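第5章 手持夹爪采集工具的作业规范与安全检查

5.1 适用范围

本章规定 Zolteo 手持夹爪采集工具(以下简称“手持端”)在桌面作业中的检查、操作、记录与停用要求。内容适用于使用手持端录制示教数据的操作人员、数据审核人员及现场负责人。

安装在机械臂末端的执行端不在本章范围内,其上电、限位与急停要求见《Urkero 执行单元安装手册》。手持端与执行端共用指尖件时,指尖件的更换标准以本章5.6节为准,两处不得采用不同的磨损判据。

本章中的用语按以下含义理解:“必须”表示不满足即不得作业;“应”表示一般情况下需满足,偏离时需在作业记录中写明;“可”表示允许,由操作人员自行决定。

5.2 人员与职责

操作人员必须完成手持端基础培训并通过实操考核后方可单独作业。考核未通过者可在有资格人员陪同下练习,练习所得数据存入练习目录,不得并入正式数据集。

现场负责人负责工作台布置、工具发放和异常处置。数据审核人员负责抽查录制内容。同一批数据的录制与审核不得由同一人完成。

注:临时替班人员同样适用上述要求。持有旧版本工具资格的人员,在使用带可换指尖的型号前需补充学习5.5节与5.6节。

5.3 工作台准备

1. 清空工作台面,移走与本次任务无关的物品。饮料、食品及松散的包装材料不得放置在台面上。

2. 铺设或擦拭作业面。作业面应平整、哑光、颜色均匀,避免使用高反光材料。台面存在翘边或鼓包时,先处理再作业。

3. 检查照明。光线应从上方均匀照射,作业面上不得出现边界清晰的强阴影。靠窗工位应放下遮光帘,避免一次录制过程中亮度明显变化。

4. 确认作业区边界。手持端的正常活动范围应全部落在作业面以内,边界外侧保留至少200毫米的空余区域。

5. 按任务单摆放被操作物体。物体的初始位置允许变化时,应按任务单给出的变化范围逐次调整,不得连续多次使用同一摆位。

注意:作业面上的粉尘和碎屑会被指尖带入夹持面,影响摩擦状态。每次更换任务前应用无绒布擦拭作业面。不得使用压缩空气吹扫,以免碎屑进入铰接部位和镜头。

5.4 作业前检查

每次领取手持端后,以及每次中断作业超过一小时后,必须按下列顺序检查。

1. 外观。检查壳体、握把和线缆有无裂纹、松脱或压伤。线缆外皮破损的工具必须直接停用,不得用胶带包裹后继续使用。

2. 镜头。在自然光下观察镜头表面。有指纹或灰尘时,用镜头纸沿一个方向轻擦。镜头内部有异物时交维修处理,不得自行拆卸。

3. 紧固件。逐个检查指尖安装孔内的紧固件。松动时使用随附扳手拧紧,拧紧后用手轻推指尖,应无可感知的窜动。

4. 铰接部位。缓慢开合夹爪两次,动作应连续,无卡滞和异响。铰接衬套处不得有金属碎屑。

5. 开合行程。将夹爪全部张开,再全部闭合,在预览界面中确认两侧指尖均可见,且开合读数随动作连续变化。

6. 存储空间。确认剩余空间可容纳本次计划的全部录制内容。

上述任意一项不合格,应在工具上挂停用标签,并换用备用工具。备用工具同样需要完成全部检查。

警告:检查铰接部位时手指不得伸入两指之间。手持端虽无主动驱动力,复位弹簧仍可造成夹伤。

5.5 录制操作

1. 佩戴合适的手套或保持双手干燥清洁。腕部不得佩戴会碰触镜头或遮挡视野的饰物。

2. 将手持端移至起始位置,夹爪保持全部张开,静止约两秒后开始录制。静止段用于后续对齐,不得省略。

3. 以平稳速度接近物体。接近过程中指尖不得拖擦作业面。需要从台面拾取薄片类物体时,按任务单规定的角度下落。

4. 夹持时使物体位于指尖有效面中部。仅以指尖边角夹持的片段,应在记录中标注为低质量,由审核人员决定是否保留。

5. 完成放置后张开夹爪,沿接近方向的反向退出,再次静止,然后停止录制。

6. 录制中如发生物体滑落,允许在原片段中继续完成任务,但必须标注“含恢复动作”。物体掉出作业面时应立即停止录制,该片段作废。

单个片段的帧数不宜超过2000帧。任务确需更长时间的,应在任务单中拆分为若干阶段,各阶段分别录制并沿用同一任务编号。

注:非操作手可扶稳容器或底板,前提是任务单允许双手操作。未注明时一律按单手操作执行,非操作手应置于镜头视野之外。

注:录制空载动作时,夹爪张开后不夹持任何物体,其余步骤不变。空载片段用于核对开合读数与位姿漂移,每班开始时至少录制一段。

5.6 指尖件的磨损判定与更换

指尖件为消耗件。其夹持面、边缘和覆层的状态直接影响抓取数据的一致性,应按本节逐项判定。判定时将夹爪全部张开,置于浅色作业面上方,使两侧指尖的内侧面均能看清。 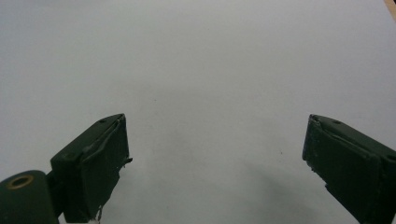 判定在均匀照明下进行,左右两侧分别记录,不得以一侧的结果代替另一侧。

1. 轻度磨损:表面有擦痕或局部颜色变浅,边缘完整,覆层无翘起。可继续使用,在工具卡上登记。

2. 中度磨损:边缘有细小缺损或覆层局部起毛,但夹持面中部平整。仅可用于粗放类任务,并应在当班结束后更换。

3. 重度磨损:夹持面中部有缺口,覆层撕裂、脱落,或残片伸入两指之间。必须立即停用。

脱出的丝状或片状残料不得徒手撕扯。撕扯会扩大覆层的破损范围,残料也可能带入铰接部位。应先取下指尖件,再用剪钳沿根部剪除;剪除后仍须按剪除前的等级处置。

更换步骤:

1. 停止录制并断开手持端电源。

2. 用随附扳手松开指尖安装孔内的紧固件,将旧指尖件沿安装方向取出。

3. 清洁安装面,确认无残胶和碎屑。

4. 装入新指尖件,两侧必须同时更换,且取自同一包装批次。

5. 拧紧紧固件,执行5.4节第3至第5项检查。

6. 重新执行开合行程标定。标定界面显示错误代码411时,表示两侧行程读数不对称,应拆下重装后再次标定;再次出现同一代码的,送修。

注意:Kusasov 系列指尖件与 Fitzgerald 系列指尖件的外形尺寸接近,安装孔位可互换,但夹持面硬度不同。混装不会触发报警,只能依靠领用登记和目视核对排除。

5.7 数据标识与留存

每个片段必须关联工具编号、指尖件批次、任务编号和操作人员代号。更换指尖件后录制的片段应使用新的批次标识,不得沿用更换前的配置文件。

审核时发现指尖件状态达到重度磨损的,应向前追溯至最近一次合格的检查记录,其间全部片段转入待定目录。待定片段经复核后方可归入正式数据集,复核结论随片段一并保存。

片段中出现人员面部、证件或屏幕内容的,按现场隐私规定处理。操作人员不得将原始数据复制至个人设备。

5.8 作业结束

1. 停止录制,确认最后一个片段已写入完成。

2. 断开电源,将夹爪置于半开位置存放,避免复位弹簧长期受压。

3. 用无绒布擦拭指尖件和握把。指尖件表面不得使用含酒精或丙酮的清洁剂。

4. 在工具卡上填写使用时长、磨损等级和异常情况,由现场负责人签收。

5. 将手持端放回专用箱,镜头朝向软垫一侧,线缆松盘,不得缠绕在握把上。

工具卡随手持端保存,填满后换用新卡,旧卡交数据审核人员归档。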